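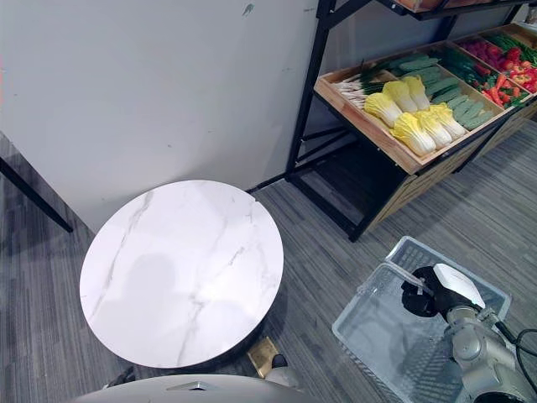 *The round table and the metal shelf at our Guven Street office*

# About Grurnico

Grurnico is a document translation office. We translate birth certificates, marriage and divorce records, school transcripts, diplomas, driving records, medical letters, court papers and the other documents people are asked for when they move, study, marry or change jobs across a border. Most of our customers are individuals and families. The rest are law offices, clinics and school districts.

We work on paper documents and the scans of them. We do not translate novels, websites or advertising, and we do not send interpreters to hearings. People ask about all of these fairly often, and we keep a list of other offices that do the work.

## How we started

The business began as one translator with a desk in the back of the Ofori Building, above a shipping store. People came in to mail passports and applications, and the store sent them upstairs when a form said "with certified English translation." For the first two years nearly all the work was Spanish and Portuguese birth certificates.

When the shipping store closed we moved to Guven Street, into a ground-floor unit that had been a travel agency. It has a ramp at the door, which the old place did not, and it is on the bus line. We took the name Grurnico at the same time. It doesn't stand for anything. The earlier name was too close to that of a notary two blocks over, and we were getting each other's mail.

## What we do now

Last year we finished 1,279 orders. An order can be a single page or a box of school records, so the number says more about how many people we dealt with than how much we typed.

Our regular languages are Spanish, Portuguese, French, Haitian Creole, Arabic, Turkish, Ukrainian, Russian, Polish and Vietnamese, all into English. We also translate from English into Spanish, Portuguese and French. For other languages we use outside translators we have worked with before, and we tell you when that is the case. It usually adds a day or two.

The most common jobs are:

- birth, marriage and death certificates
- high school and college transcripts
- police clearance letters
- vaccination records
- divorce decrees and custody orders
- bank letters and pay stubs

Handwritten records are welcome. Old parish and town hall registers take longer to read, and sometimes a word can't be made out. When that happens the translation says "illegible" in brackets at that spot. We will not guess at a name or a date.

## How an order works

Bring in the document, or send a scan or a clear photo of every page, backs included. Stamps on the back count as part of the document, and a missing back page is the usual reason we have to write to a customer again.

We read it through and send a price before any work is done. Short certificates have a flat price. Everything longer is priced by the page, and a page that is mostly a table of grades costs the same as a page of sentences.

One translator does the work and a second one checks it against the original, line by line. You then get a draft. Please look at the names. Many names can be spelled more than one way in English letters, and the translation should match the passport or whatever you have already filed. Once you approve the spelling, we sign the certification statement and print it.

Standard time is 3 business days for certificates. Transcripts and court papers take longer, and the price letter gives a date. Rush service is available for certificates only.

We keep track of orders in a program called Honska, which sends you an email when your draft is ready. The email has an order number on it. If you call us, have that number handy. If you don't have it, your last name and the type of document will do.

## Certified, notarized, apostille

These three words cause a lot of confusion, so a short explanation may save you a trip.

A **certified translation** comes with a signed statement that the translation is complete and accurate. Every translation we deliver includes this at no extra charge.

A **notarized translation** has the same statement, signed in front of a notary. Some schools and some consulates ask for it. We can arrange it for a fee.

An **apostille** is issued by a government office. We can't issue one. If you need one on the original document, it is generally best to get it before the translation, so that the apostille page can be translated too.

If you aren't sure which you need, ask the office that will receive the document. Their answer counts, and ours would only be an opinion. We are not lawyers and can't advise you on an application.

## Your documents and privacy

We never keep originals overnight. If you bring one in, we scan it at the counter and hand it back. Scans and finished translations are kept for 2 years so that you can order another copy, and then deleted. If you want yours deleted sooner, send us a note and we will confirm when it has been done.

We do not share files with anyone outside the office except the translator or notary working on your order.

## School and clinic accounts

School districts and clinics can set up an account and be billed monthly. Much of this work comes in August and September, when new students enroll and vaccination records have to be read quickly. Last August we handled 162 vaccination records for district offices alone. Account customers get a shared list of standard wordings, so that the same vaccine or course title is written the same way each time.

## Visiting us

The office is on the ground floor on Guven Street, with the entrance next to the pharmacy. Walk-ins are fine in the mornings from 9:00 to noon. Afternoons are by appointment. Street parking is metered, and there is a free lot behind the pharmacy with a one-hour limit.

We accept cards, checks and cash. Finished translations can be picked up, mailed or sent as a PDF. Extra printed copies ordered at the same time are free up to two, and there is a small charge for more.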